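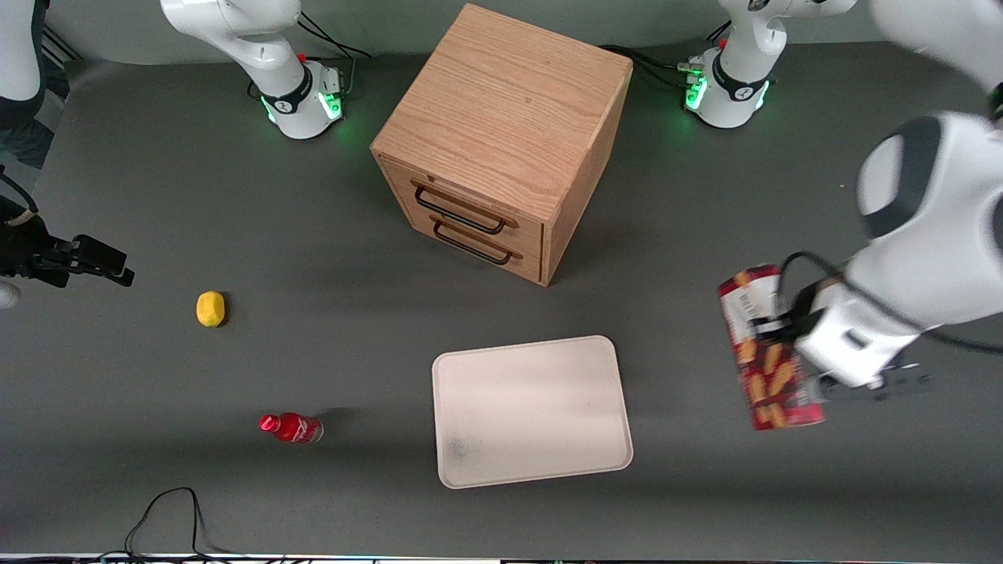

Can a machine clear a kitchen table yet?

It can clear a small one, slowly, if the things on it are things it has met before and a person is near enough to deal with the rest.

I wrote that sentence in May, in the third paragraph of my report on the Casus, and Mancuso sent it back with a query in the margin: "How near?" I had not measured it. I booked the train to Mikach again for the Friday.

The assessment

Mancuso lets furnished flats by the month. It wanted to know whether a two-armed Casus could put away what tenants leave out, so that its cleaners could start on the floors. Curkeo, which makes the Casus, had supplied a log of 323 attempts. Of these, 187 were marked "completed without contact". The remainder were marked "completed", and I had taken the difference to be clerical.

The task sheet called for a table with a red bottle, a red snack box, a yellow item, a white tray and a small wooden cabinet with two drawers. The sheet said only that loose items should be "put where they belong". There was a second page defining where that was. The tenant's copy would not include the second page.

The engineer on duty wore soft shoes and did not talk while the arms were live. She gave me a chair by the door and a stopwatch I did not need, as I had brought my own.

First run

The left arm took the snack box first. It lifted it well clear of the table and carried it tilted. I noted the tilt. A closed box tolerates this and an open one does not, and tenants do not leave closed boxes out.

The box went on the tray and stayed upright for long enough to be logged. The left arm withdrew. The right arm then came across for the bottle, opened its fingers, stopped above it and remained there.

I waited for up to 40 seconds, the limit on the sheet. The engineer stood up, turned the bottle a few degrees with one finger and sat down again. The arm picked it up. The log entry appeared on her screen: completed.

"Was that contact?" I asked.

"With the bottle," she said. "It counts contact with the arm."

I wrote this down and asked her to read it over. She corrected my spelling of "gripper" and initialled the page.

Second run

The table was laid again. I asked for the yellow item to be attempted first, as it had the lowest score in the log and I wanted to see it before lunch. She changed one line of the instructions. The arm moved to the yellow item with its fingers wide apart and came down to it without any of the hesitation it had shown over the bottle.
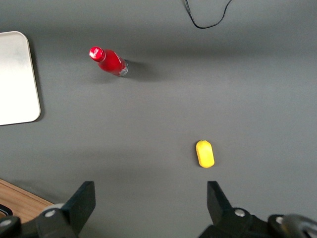 Distance

I measured from the engineer's chair to the edge of the table. It came to 2 paces. I then asked her to move the chair back to the wall, and she did, and we ran the bottle again.

The arm stopped above it as before. She stayed seated. At the limit the arm rose, returned to its rest position and logged a refusal. We repeated this until the building's heating went off for the night, and she turned nothing, and it refused each time the bottle lay that way round.

She looked through the old entries while I packed up. The chair had always been beside the table. It had been there when she joined, and she had thought it belonged to the test.

"I didn't know I was doing it that often," she said. "You see it waiting and you just nudge the thing."

"Would a tenant?"

She thought about it. "I think most of them would put it away themselves. They'd be holding it by then."

I asked whether I could quote her. She said yes, without the name.

Revised report

The third paragraph now reads as it did, with the figure added. I attached the 187 entries as one table and the others as a second, and asked Curkeo to split its word "completed" into two words. Curkeo replied that the log format was fixed until the next release.

Mancuso took one Casus for a trial in a ground-floor flat. The cleaner there keeps her coat and bag on a stool in the kitchen. I went to look at the installation and measured the stool while she was filling a bucket. It was 2 paces from the table. I entered it under furniture.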